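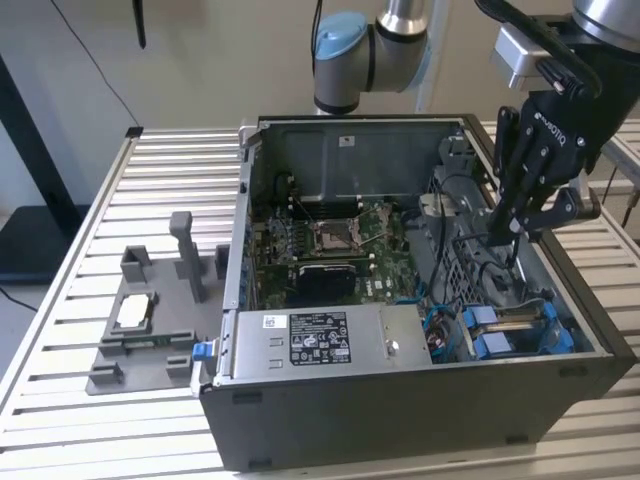
## 6. Assigning chores to the cell

Revised 4 Apr 2019 by Wulan Kusuma for the Fusov bench cell, Purba repair shop, Clinomville.

Read this section before you decide which jobs to give the arm and which to keep at the hand bench. The cell can pick, place and hold. It is slower than a trained person at nearly everything inside a computer case, and it needs the work set up the same way every time.

### 6.1 Setting up a tower

1. Unplug the tower and take off the side panel by hand. The cell has no routine for side panels.
2. Lay the tower on its side with the opening facing up and the power supply toward the operator.
3. Push the case against the table stops. A case that sits crooked will fail the position check.
4. Place the parts fixture to the left of the tower and load it.
5. Tuck loose cables away from the path of the fingers.
6. Leave the cell area and close the gate.
7. Select the job on the panel and start it at 24 percent speed. Raise the speed only after one full cycle has finished without a stop.

**Caution:** Do not reach into the case while the arm is enabled, even if it is standing still. It may be waiting for a signal.

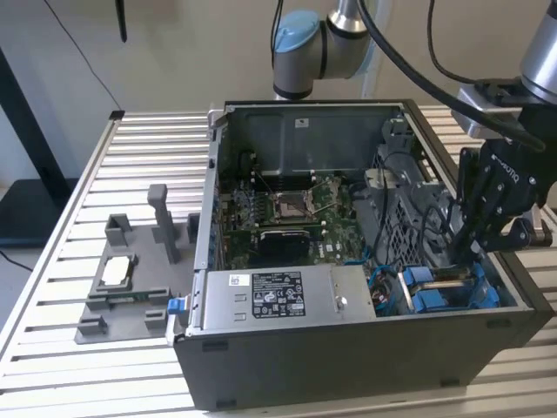

**Can the cell take over a full teardown?**

At present it can do single steps of one, with a person doing the steps in between. Plan on an operator being near the cell for the whole job.

### 6.2 What to assign

| Chore | Assign to |
|---|---|
| Picking parts from the fixture | Cell |
| Seating a memory module | Cell, operator checks |
| Opening drive latches | Cell, trial only |
| Placing a processor | Operator |
| Routing and plugging cables | Operator |
| Cleaning dust from the case | Operator |

In the March trial at Clirkasari, the cell finished 80 memory placements in a row before a stop. Cable jobs were dropped from the same trial after 8 attempts.

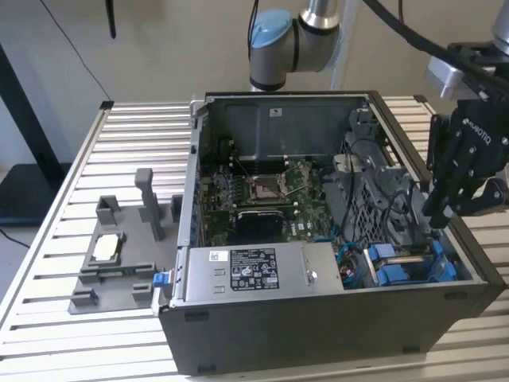 Cables remain the main reason a chore goes back to the hand bench. A rigid part stays where the fixture puts it, and the arm can return to that point all day. Wiring takes a different shape in each case that comes in. Look at the lower right of the chassis, where blue and dark wiring runs down between the power supply and the drive bay, and at the black cables looped over the drive cage. Any job that sends the fingers into that corner must be run at low speed, with the operator's hand on the stop button.

### 6.3 If the arm stops during a job

1. Read the message on the panel and write it in the log.
2. Disable the arm before opening the gate.
3. Check whether the fingers are touching a cable. If they are, free the cable by hand. Do not jog the arm to pull it loose.
4. Check the fixture for a part that has shifted in its pocket.
5. Close the gate, enable the arm and restart from the last completed step.

After 2 stops on the same step, finish the tower by hand. Report the step to Kamarul Wattimena, who keeps the job list.
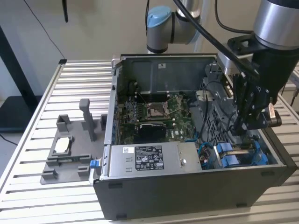
*Fig. 6-4. Gripper at the drive cage side of an open tower.*

**Note:** Job programs are stored by case model. Do not run a program on a different model, even if the board layout looks the same.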